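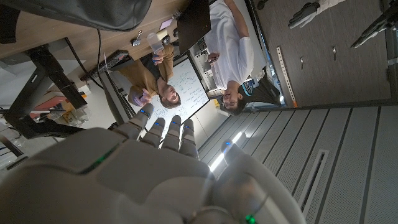

Trirkton's shared workroom on Hartley Lane has a new set of desks, and the people who use it could hardly be happier! The old trestle tables went out at the start of March, after years of wobbling whenever anyone leaned on them, and in their place are light wooden tops on black metal legs, paid for through the Vesta small rooms fund. They are sturdy and smooth, and a pleasure to sit at. The whiteboard is already covered in handwriting in blue and black marker, and a monitor stands on one of the desks along with a set of keys, a black power strip and a little purple sticky note. It looks like a room that people are using, and that was the whole idea.

The workroom takes up the ground floor of the old Poltow printworks, behind the bakery. It opened as a place where people with small projects could come in, spread their things out and get on with them without paying for a full office. There are now 70 members, from a pair who design garden signs to a group putting together a walking guide to the canal. Most come in for a few hours at a time. Some turn up at eight in the morning and have to be reminded to go home.

Space was always the trouble. The trestles were different heights, so you couldn't push two together and lay a big drawing across the join, and their legs splayed out just where your feet wanted to be. The new desks are all one height and line up neatly – you can run a roll of paper from one end of the row to the other, and the canal group did exactly that on the first morning with a map they had only ever seen in pieces. There was a small cheer.

The job cost £888 more than the first estimate, mostly for extra sockets along the wall, but the fund agreed to cover the difference and the members are very glad it did. Before the work there were 2 double sockets for the whole room, and anyone arriving after ten had to bring a long lead and a good deal of patience. The extension leads haven't gone altogether (some people like a power strip up on the desk where they can reach it), but there is far less to step over on the way to the kettle.

Storage is the next thing. For now, boxes can go under the desks as long as they stay clear of the walkway, and a good many members have taken up the offer. Coats and big bags still end up wherever there's a gap. A row of hooks is going up by the side door and there are plans for open shelving along the back, with a shelf for each project that wants one. Members have been asked to label their boxes on the short end so the names can be read once they're pushed in.

The whiteboard is a story of its own. It was very nearly left out of the plans, on the grounds that everybody has a laptop, and it went back in after a show of hands. It is now probably the most popular thing in the room. People stand at it with a drink and talk a problem through, somebody passing by joins in, and half an hour later there are several lines of notes and a plan for the afternoon. The only rule is that anything with a ring drawn round it stays up until the person who drew the ring wipes it off. Spare markers are in the drawer by the sink, and dried-out ones go in the bin, please, and not back in the drawer.

There is a bit of finishing off to do. The skirting on the window side needs a second coat, two of the blinds are waiting for new cords, and the door to the yard sticks in damp weather. None of it has kept people away. Bookings for the mornings are well up on last spring, and the evening sessions, which used to be very quiet, now often have a waiting list.

The workroom will hold an open afternoon at the end of the month, from two until six, for anyone in Trirkton who would like to look round, try out a desk or hear about joining. There will be tea and cake from the bakery, and the garden sign makers are bringing some of their latest work along. A hundred people came to the last one, over a whole weekend, so it may get lively – come early if you want a seat! Entry is free and there is no need to book. The front step is quite high, but the yard entrance is level all the way in, and the gate will be open from half past one.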